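3.2 Small groups of blocks in an open bin

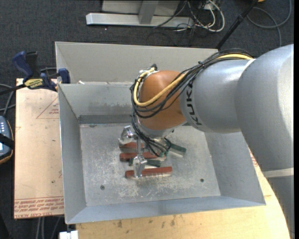 Figure 2. Five elongated blocks, with reddish-brown and dark green tops, near the middle of the bin floor.

Search this journal Advanced

The bin layouts turned out to be the richest part of the Jusholm study, and we spent far more time on them than planned. Each layout began with a gray sheet-metal bin and a handful of long blocks. We wanted to know how much of the floor a small group needs before its pieces start getting in each other's way, and the answer was a delight to work out!

We recorded 40 layouts in January, using the block set from Plenosbridge. In the layout of Figure 2 the blocks form one small cluster, with three reddish-brown tops and two dark green ones, and plain floor was left over for other groups. Color helped us enormously when we compared layouts, as the paler, grayish sides of neighboring blocks are easy to mix up.

Clusters like this one scored well on our spacing measure (Section 2), and we were thrilled to see the same pattern in the Skindura bins, which are deeper. Blocks lying side by side took up less floor than crossed ones in all but 3 layouts. We return to those in Section 4, where wall contact is treated separately.

Shares 40 Comments 2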